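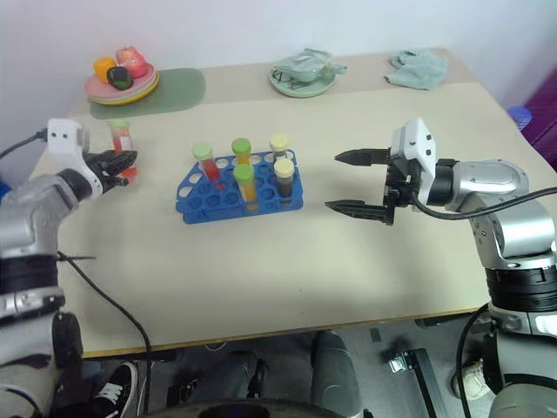
We would have stayed in Poduval another night if the dinghy had been easier to get back up the beach, one skipper wrote, and the anchorage itself was never the problem. Remarks of this kind are common in the logs. When the crews were asked at the start of the season how they picked a place to stop, most of them talked about wind, depth and holding. When their written logs are read from one stop to the next, the trip ashore takes up far more room than any of these.

Figure 2. Two robot arms facing each other over a tabletop, the left one holding a capped test tube upright.

4.2 Going ashore and the length of a stay

This section looks at what the 47 boats in the sample did once the anchor was down. The logs were kept on the printed sheets described in Section 3, and in some cases in the Jarex log program, which stores the same entries with a time stamp. We treated both kinds of log the same way. Where a crew kept both, we used the printed sheet and turned to the program only to settle a time that could not be read.

A stay was counted from the time the anchor was reported set to the time it was reported up. Moving within the same bay did not end a stay. Several crews shifted a short way along the shore when the wind came round, and in their own writing they spoke of this as the same stop. We followed them. A night on a mooring or at a dock was left out, even where the crew called it an anchorage.

Shore trips were harder to define. Some crews logged each run in the dinghy, including short ones to walk a dog or to fill water jugs. Others wrote a single line at the end of the day, such as "ashore after lunch, back for supper." For this reason we do not compare the number of trips between boats. We compare days on which at least one person is known to have landed with days on which no landing was logged. An unlogged day is not proof that everyone remained aboard, and the figures for such days should be read with this in mind.

The main pattern is simple. Crews who landed on the first day tended to stay longer than they had planned. Crews who did not land on the first day tended to leave when they had planned to, or earlier. This held in both seasons and for both sailing and power boats. It was weaker at Trorkton, where most boats stopped to buy fuel and food and had little choice in whether to go in.

We can't say from the logs which way the link runs. A crew that likes the look of a place may be both more willing to launch the dinghy and more willing to stay. A crew that is tired, or worried about a forecast, may do neither. The written comments give some help. In the longer stays, the reason most often given for adding a night was something found on land: a trail, an old building, a stream with fish in it, or another crew met on the beach. In the shorter ones the comments are mostly about weather, and many are only a few words long.

Old work sites drew more comment than any other kind of place ashore. These include cannery pilings, mine openings, collapsed bunkhouses and pieces of rail leading down to the water. Few of them are marked on the charts the crews carried. Most were found by way of guidebooks or word of mouth, and directions were often poor. One log gives two full pages to a search for a boiler that the crew had been told was "just behind the trees." They reached it on their third day, having meant to leave on the second, and wrote that they would not have gone on looking in the rain.

Landing conditions mattered more than distance. We had expected that a long run in the dinghy would put crews off, and we asked them to note how far they had anchored from the place where they landed. Few complained about a long run over flat water. Many complained about mud, about weed around the propeller, and about rocks that could not be seen at high tide. The range of tide came up again and again. A dinghy left at the edge of the water at noon may be a long carry from it by late afternoon, or it may be afloat and out of reach. Crews with a light inflatable wrote about this less than crews with a hard dinghy or a heavy motor. The Sisico folding wheels fitted to some of the boats were praised on sand and gravel, and seldom mentioned on any other kind of beach.

Rain on its own had little effect. Crews landed in steady rain nearly as readily as on dry days, and several wrote that they had given up waiting for it to stop. Wind was another matter. Once there was chop at the anchorage, entries about landing almost disappear from the logs, even where the anchor was holding well and the crew said they were comfortable aboard.

Three limits should be kept in mind. First, the crews chose to take part, and people who agree to keep a written log all summer are likely to be people who enjoy writing things down. Second, entries got shorter as the season went on. The first 5 stops in a typical log fill as many pages as all the rest together. A drop in comments about shore trips late in the season may therefore be a drop in writing and nothing more. Third, the follow-up forms were sent out in February, well after most of the boats had been laid up. Some answers on those forms do not agree with the logs. A stay that was cut short by wind was in one case remembered as the best stop of the trip. Where the two sources differ we have used the log.

We also looked at whether boats came back. The sample is too small to say much here. Of the stops visited again in the second season, nearly all were places where the crew had landed the first time. Poduval was the clearest case. It has a poor beach and only fair protection from the south, and the guidebooks give it little space, but crews who had walked up to the lake behind it were willing to go out of their way to do so again. Section 4.3 takes up the routes between stops and the effect of fuel range on them.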